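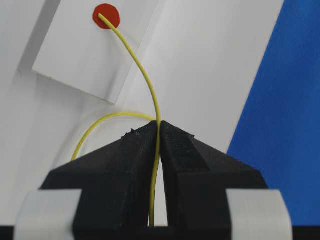
Fig. 1 – Poste « câble souple », vue prise au niveau de la pince. Extrémité du câble jaune sur la pastille rouge.

Automatisation des procédés, séance 3
Retour sur la journée portes ouvertes de Numberg

Ces notes complètent le cours sur la préhension. Elles supposent que vous avez relu le chapitre sur les objets déformables. Ceux qui n'étaient pas dans le car trouveront ici de quoi suivre le TD, pas un compte rendu de la visite.

1. Ce qui était annoncé

Le programme distribué à l'accueil promettait « la manipulation autonome de câbles en conditions industrielles ». Trois postes étaient ouverts au public : palettisation, vissage, câble souple. Les deux premiers relèvent de techniques connues et nous n'y reviendrons pas. Le troisième, présenté sous le nom de Fitora, mérite qu'on s'y arrête, ne serait-ce que pour la distance entre l'intitulé et la tâche.

2. La tâche

Amener le bout d'un câble sur une cible. Sur la figure 1, la cible est une pastille rouge fixée sur une plaque blanche inclinée, devant un fond clair. Le câble est tenu à la pointe des deux doigts et sa partie libre monte en arc jusqu'à la pastille.

Notez la longueur libre entre la pince et l'extrémité. C'est là toute la difficulté : le robot connaît la position de ses doigts, il ne connaît pas celle du bout. Entre les deux, il y a la raideur du câble, son poids, la courbure prise au stockage. Notez aussi la boucle qui repart à gauche, derrière le doigt. Un modèle de poutre encastrée à la pince ignore tout ce qui se passe de ce côté, alors qu'une boucle peut exercer un couple sur la partie tenue.

3. Les chiffres

Le panneau du stand indiquait 3561 essais, dont 976 avec le câble « fin ». Aucun taux de réussite n'était affiché. À la question posée par le groupe, on nous a répondu que le taux était « très bon ». Je n'ai pas su quoi en faire et je vous déconseille de le citer.

Autre chiffre donné oralement : 643 essais avec une plaque déplacée par rapport à l'apprentissage. Déplacée de combien, selon quel axe ? Pas de réponse non plus. Une translation de quelques millimètres et une rotation franche n'ont pas la même portée.

4. Réserves

a) Le contraste. Jaune et rouge sur blanc, éclairage diffus, ombres douces : la segmentation est presque offerte. Dans une armoire électrique, les câbles se croisent, se ressemblent et se masquent.

b) Le critère de succès. Sur une vue comme la figure 1, l'extrémité recouvre la pastille à l'image. Touche-t-elle la plaque ? Une seule vue ne permet pas de le garantir. Il faudrait un second point de vue ou une mesure d'effort, et le panneau n'en disait rien.

c) L'absence de contrainte en aval. Pointer une cible est une chose – insérer dans un connecteur en est une autre, avec un jeu faible et un câble qui flambe dès qu'on pousse.

Le logiciel Paria, montré sur un écran voisin, affichait de belles trajectoires. Elles étaient simulées.

5. Pour le TD

Relire la note Thongsuk (polycopié, annexe B), puis :
– écrire le bilan des efforts sur la partie libre, avec puis sans la boucle ;
– proposer un critère de succès mesurable et dire quel capteur il exige ;
– rédiger en dix lignes un protocole d'essai qui vous convaincrait.

Rendu sur papier, schémas à la main acceptés.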